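Speaker notes, Stestine meetup, Thu 4 October
House rules for arms that work near people
(25 min plus questions, keep the water bottle off the lectern this time)

OPENING

Hi everybody, thanks for staying past the coffee. I run the test bench at Conthorpe, and for the last couple of years I've also been the person who writes the bench rules. I didn't ask for that job. I complained about the old rules in a meeting and Nima said great, you do it.

Quick show of hands: who has a written procedure for their robot cell? OK, now keep your hand up if you've read it since February. (Wait for the laugh. If there's no laugh, just move on.)

Our old one was a binder. It had 333 numbered items and I am not kidding, item 100 was about where to hang your coat. People signed the front page on their first day and then learned the real rules by watching whoever stood next to them. So tonight is mostly about how we got that down to one sheet, and which bits I still think we got wrong.

WHAT THE STANDARDS GIVE YOU

Don't spend long here, half the room knows it better than I do. The published safety standards are where you start, please read them, please pay for the current edition. They'll push you to do a risk assessment on the whole application: arm, gripper, the thing in the gripper, the table, the person. That last part is the one folks skip. An arm that's fine with a foam block may not be fine with a kitchen knife, and you need to go back and assess again when the object changes.

What they won't give you is what Omid does at 9 a.m. when he walks up to the bench with a cup of tea in his hand. That's the house rules, and you have to write those yourselves.

THE ONE SHEET

Read these out slowly, people like to write them down.

Clear the table first. Only what the task needs goes on the white top. Phones, screwdrivers, tea, all of it goes on the side shelf.

Say it out loud before you enable motion. We say "arm live" and wait for an answer from anybody inside the tape.

Hands stay off the tabletop while the arm is enabled. If you want to nudge the pan a little to the left, stop the arm, nudge the pan, start again. Yes, every time. Yes, even for the pan.

One person holds the stop button and does nothing else. They don't take notes and they don't answer the door.

Cables get checked at the start of each shift, with the wrist moved slowly through its range.
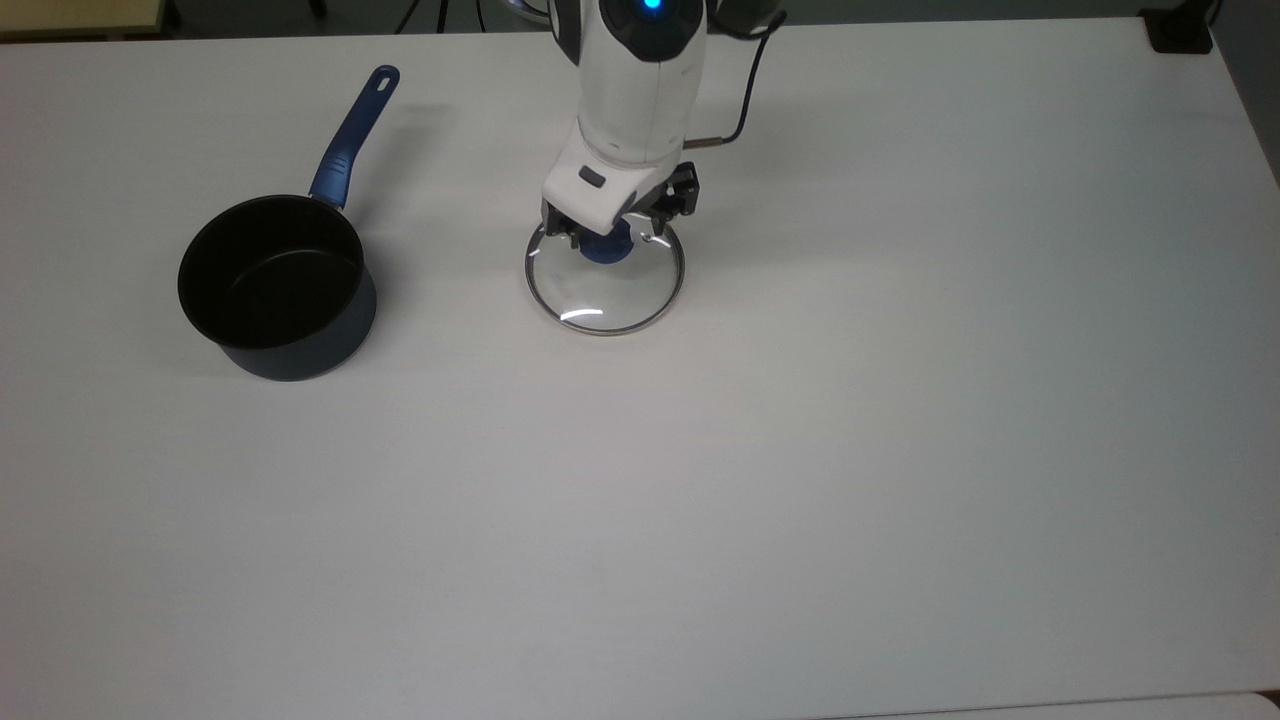

Nima Pakzad fought me on the stop button rule for weeks, by the way. His point was that it doubles the staff cost of a session, and he's right, it pretty much does! We tried letting the operator hold the button too. What we found in the log was that operators were slow to press it when things went a little bit wrong, and I think that's just human (you want to see if it recovers). So the second person stayed. If somebody here has a better answer I would love to hear it over drinks.

GLASS, LIDS, HANDLES

We do a lot of kitchen tasks, so we ended up with a short add-on page for those. Glass gets inspected before the session, and anything with a chip goes in the bin. Eye protection for everybody inside the tape when there's glass in play. Pans are empty and at room temperature unless there's a separate sign-off. Lift limits are set per object, and the object list says which part to grip. For a lid that's the knob. We had an early version that allowed rim grips on lids and I took it out, and Omid Tabrizi has been asking me to put it back ever since. Hi Omid.

LOGGING

Slide with the log form. We built ours in Flusness but a paper form works fine. Keep it short: who, what object, what stopped it, what you changed afterward. We have nearly 2000 entries now. The "what you changed" box is the one to nag about. An empty box there means the same stop is coming back next week.

Skip the Jalali story if we're past 18 minutes. If there's time: the sister site copied our sheet word for word, including the shelf rule, and they don't have a shelf. So tea went on the floor. Adapt the thing to your own room, please.

THINGS I'D DO DIFFERENTLY

Put a review date on the sheet. Ours has none and it shows.
Let new starters rewrite one rule in their first month.
Get the tape down before the first power-up. We were late with that and I still wince.

Questions. Repeat them into the mic.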